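September
By M. Upadhyay, Vevberg manipulation group

4. Recording the wheel task

Welcome to the fun part of the Onau guide! By now the arm is homed, the safety limits are loaded and you've run the block task at least once. The wheel task uses the same recorder and the same policy code, but it asks a lot more of the arm. A rim has to be held on a curve, and the grip point moves along an arc as soon as you turn it. We picked it because it shows very clearly what our method does well: learning a contact-rich motion from a small set of demonstrations, with a short correction round afterward.

Our first policy was trained on 27 demonstrations and 9 corrections. That's a tiny set, and we were delighted with how far it got. The full Stomaldale set has 1,741 episodes across all tasks, and you don't need any of it to follow this section.

4.1 Before you start

1. Put the wheel on the left half of the green mat, with its face tilted up and toward the right. Small differences from one session to the next are welcome — the policy learns more from them than from perfect placement.

2. Leave the USB plug on the mat, unconnected. We don't read the wheel angle in this version. The recorder saves arm joints, gripper opening and video.

3. Coil the thicker cable to the left of the wheel, clear of the path the fingers will take.

4. Check that the light ring on the arm base is on before you open the recorder.

CAUTION: Keep your hands off the rim whenever the arm is live. The gripper closes faster than you expect on a thin target.

4.2 Teaching the grip

5. Open the task file wheel_top and choose Demonstrate.

6. Guide the gripper down to the top of the rim, coming in from the far side. Go slowly for the last stretch. The policy copies your speed as well as your path, so a rushed approach in the demo gives you a rushed approach later.

7. Close the fingers on the rim and hold still for a moment before you do anything else. The pause gives the learner a clean change from "reaching" to "holding", and adding it was the best single change we made all summer.

8. Compare your grip with ours. Both views have the fingers at the top of the rim, with the blue stripe over on the left side:
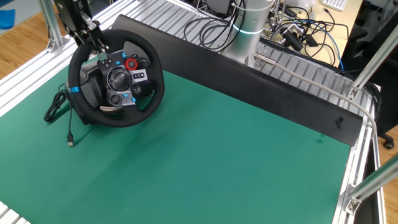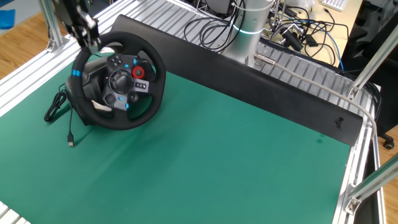 9. Turn the rim a short way, bring it back, open the fingers and lift straight up. Press Save.

NOTE: If the base slides on the mat during the turn, discard the episode and start again from step 6. A few sliding episodes are enough to teach the arm to drag the whole wheel (we have watched it happen, and it's quite a sight).

10. Repeat until you have at least 16 clean episodes. Some of ours were clumsy and we kept them anyway, as long as the grip held and the base stayed put.

4.3 Correction round

11. Train with the default settings, then switch to Assist mode and let the policy run. When it drifts, take over, fix the motion and hand control back. Each takeover is saved as its own short clip.

12. Add the clips to the training set and train once more. Go on to section 5 for scoring.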